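Betow hard-shell carry-on, black, 18 months in

I bought the Betow because my last suitcase lost a wheel on a cobbled hill in July, and I dragged the thing the rest of the way like a reluctant dog. I wanted black, I wanted a hard shell, and I wanted to stop thinking about luggage. Two out of three.

The shell first. It is glossy. The product page made glossy look like a good idea. On the train platform it looks terrific for as long as it takes another bag to brush past, and from then on you own a record of every bag that has brushed past. None of the scratches go deep and the corners have held up fine, but if you are a person who wipes down the toaster, get the matte one.

The wheels are the reason to buy it. They spin freely in every direction, including the direction of the track when the floor slopes, so learn to keep a foot against it. On airport tile it glides along with one finger. On carpet you will want the whole hand. 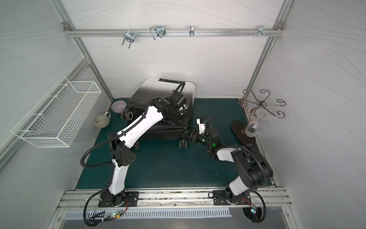
Hair and grit do get into the wheel housings. Every few trips I tip the case on its side and go after them with tweezers and an old toothbrush, a job that takes 13 minutes if the radio is decent. Corina Lungu, who has the same case and a long-haired cat, says to budget more.

The top carry handle is stiff and a bit mean on the fingers when the case is full, though it springs back flat and hasn't loosened. The pull-up handle rattles. I wrote to the company about the rattle and got a very warm reply that did not mention the rattle.

Inside you get a zip divider on one half and crossed straps on the other. The straps are long enough for a winter coat, and the zipper pulls are big enough to work with cold hands. The lining smelled like a new shower curtain until about the third trip.

Four stars. I'd have given it four and a half, but the rattle is going on right now, in the hall, whenever a truck goes by.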